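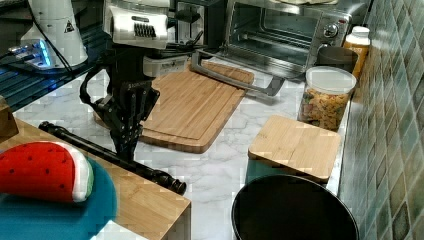 Category: Manipulators / Care and Repair

Wiki > Machines > Kitchen cells > Verow countertop cell

Reading time: 2 min

Verow countertop cell

The Verow countertop cell is a kitchen test setup built at Wevwood around one white arm with a black, multi-fingered hand. It works over a marble counter with a toaster oven, a bamboo cutting board and the usual pantry stuff within reach. I've looked after it for two winters now, so this article is mostly what I know from doing it (please add to it if you know better!).

Setup

The arm comes down from above, fingers pointing at the counter. Wojciech Górecki picked that layout, and I grumbled about it for weeks, but he was right – you can get at the wrist from three sides and the counter stays usable. The wrist housing has a slotted vent on the front face. Keep it clear. Flour loves that vent, and I vacuum it every Friday with the soft brush.

The small white module beside the housing has its own zero, which is a pain. If you take it off for any reason, you have to redo the hand zero as well, in that order. I've done it backwards twice and lost an afternoon each time.

Cables

Cables near the oven are my pet subject. The black ones in front of the door bunch up over time, and I like to pull them back before anyone runs a baking task. Soon-im Ham wrote the original routing plan and it's still the best one we have; the printed copy lives in the Szczepańska binder. Leave a loose loop at the wrist, wide enough for your fist, or the hand will tug when it turns.

Looking after the fingers

The fingers curl at several joints and every one of them collects crumbs. I wipe them with a barely damp cloth, power off, then run the slow open-and-close routine 20 times and listen. A dry click means a joint wants cleaning. A grinding noise means stop and call Jolanta Lis, who has the small drivers and much steadier hands than mine.

Tendons get changed on the cycle counter. The first set went at 1,229 grasps, which felt early to me, and the second at 724, which was plainly my fault (overtightened, sorry Jolanta). We use Prurnametti cord these days and I'm much happier with it.

Known problems

Fault 279 is a lost hand zero. Restart the wrist first, then the controller. If it comes back within the hour, check the connector under the small module. The February firmware made this one rarer, but I still see it after a long weekend off.

Related articles
Prurnametti tendon cord
Hand zero procedure
Wevwood test kitchen
Szczepańska binder, index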